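Print this page | E-mail this page

This site uses cookies to remember your language and region. Accept | Settings

Wetura Desktop Series: Service Guide
Section 16. Replacing the Power Supply

Read the whole section before opening the case. Allow 20 minutes.

CAUTION: Do not open the power supply housing. It contains no parts that can be serviced by the user.

1. Shut down the computer. Set the rear switch to O and unplug the power cord.
2. Hold the power button in for 2 seconds, then release it.
3. Lay the tower on its side and remove the side panel.
4. Unplug the main board connector. Press the latch and pull on the plug, not on the wires.
5. Unplug the processor power connector and all drive connectors.
6. Support the supply with one hand and remove the rear screws. Keep the screws.
7. Slide the supply toward the front of the case and lift it out.
8. Fit the new supply with the fan opening facing the case vent. Start all screws by hand before tightening any of them.
9. Reconnect the cables in reverse order. Route them clear of the fans.

NOTE: Cables from the old supply must not be reused, even if the plugs fit.

NOTE: The Dogbe 900 supply is longer than the original. Remove the lower drive tray before step 8.

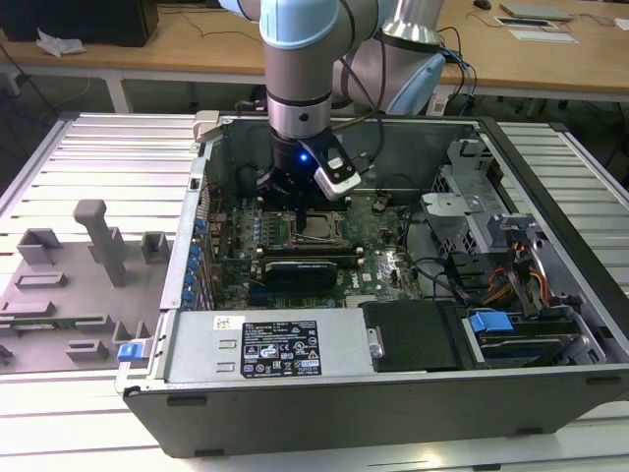

Does the setup clock need to be reset after the supply is changed?
The clock runs from the coin cell on the main board and keeps its time while the power supply is out.

10. Refit the side panel, plug in the power cord and set the rear switch to I.

Related sections
Adding a Drive
Cleaning the Case Vents
Replacing the Coin Cell
Fodano Warranty Returns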